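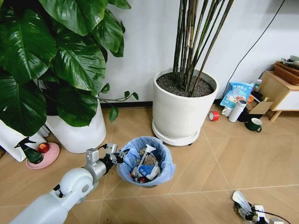

Robot gripper at the rim of a lined waste bin, with house plants behind

The Ostdale Rules are a set of good practice rules for robots which collect litter from the floor in homes. They were written by Frans Vermeulen and Ans Vandenberghe at the Ostdale workshop, and the second edition is dated 21 Dec 2023. The rules are voluntary. They deal with the picking up and putting away of small waste, and they leave the safety of the machine itself to other documents.

Background
The first text was a list of 7 points used inside the workshop. It spoke only about robots with one arm. Users of the Brustus software asked for advice on robots with two arms, and Amber Prins then prepared a longer draft in June. The second edition has 14 rules in two parts, called "Room" and "Handling".

Room
The first part describes how the room is to be treated before and during the work. The waste bin must stand within reach of the arm and must have a bag in it. The edge of the bag is folded over the rim on all sides, so that the gripper does not pull it inside when it opens. The bin may stand partly on a carpet if it remains level.

Household things that stand on the floor, such as mugs, bottles and plant pots, are called "standing items". The robot must leave them in their place, also when they are empty. Food is treated in the same manner, whole fruit included. An item counts as litter only if it belongs to a class that the user has approved beforehand, for example used tissues, wrappers or crushed cartons.

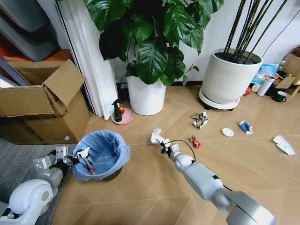
The second part begins with the rule of one item for each gripper. A gripper that already holds something may not pick up another piece, even when both are light. On a robot with two arms, each arm may hold an item at the same time, but only one arm may be above the bin. The other one waits at the side or continues its work on the floor.

Paper is taken with low force and from the top. Flat objects, such as lids, are allowed to be pushed over a short distance before they are lifted, but never under furniture. The item is released above the opening of the bin and it must not be pressed down into the bag. If it falls outside, the robot may try 2 more times and then has to leave it for a person.

Cables on the outside of the arm get a rule of their own. The loop at the wrist must be long enough for the full turn of the joint, and it may not touch the floor when the gripper is at its lowest point. 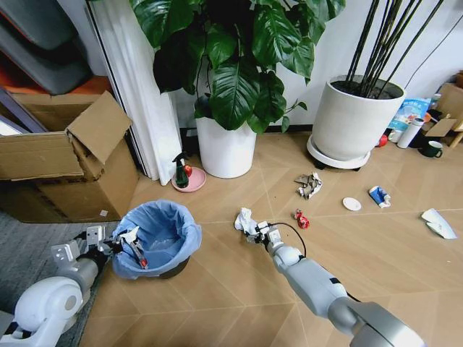
Leaves that hang down from a plant are regarded as part of the standing item, and the arm has to go round them. The same is valid for curtains. Open cardboard boxes caused more discussion, as their flaps can be moved by a light touch. The second edition says that a box is a standing item until the user marks it as waste.

Use and criticism
The rules are followed by Bakker and by the test house in Clisenard, where a robot must complete 1000 pickings before a report is written. Siebe Wuyts has criticised the rule of one item for each gripper, which in his opinion makes the work slow in rooms with much small paper. Yayra Aidoo finds the definition of litter too narrow, and has proposed a separate class for objects the robot cannot name. Her proposal is printed as an annex to the second edition and is not binding.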